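Parri publishes house rules for home robot trials

Oct 30, 2019 – Parri has published a set of working rules for two-armed robots that handle laundry and other soft goods in people's homes. The document runs to 63 pages and takes effect in March.

The rules were drafted over seven months by a group led by Azucena Barajas, with input from the test teams at Grultska and Rirara. They cover arm speed near people, cable routing, the shape of fingertips and what an operator has to check before starting a run.
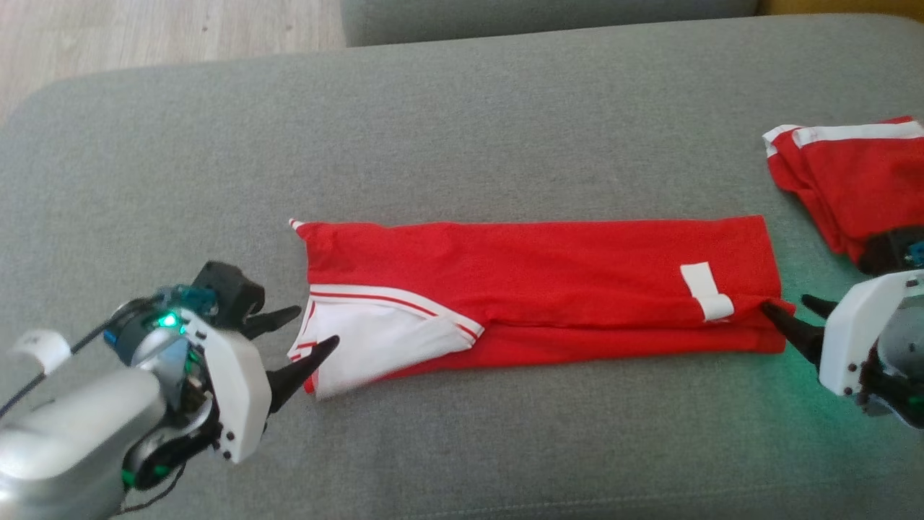
Folding gets a chapter of its own. Any session on upholstered furniture must begin with a check of the surface for pins, coins and loose threads, and finished items must be placed where neither arm will sweep over them. Fingers that come to a point have to be inspected for burrs after every 114 folds.

"Most of this was already habit in the better labs," Barajas said. "We wanted it on paper so a new operator gets the same instructions everywhere."

Luuk Hermans of Itatent, who reviewed the draft, said the inspection interval was stricter than he would have chosen – his own team checks once a day – but that he would follow it.

Comments on the annex, which deals with pets and small children, are open for four weeks.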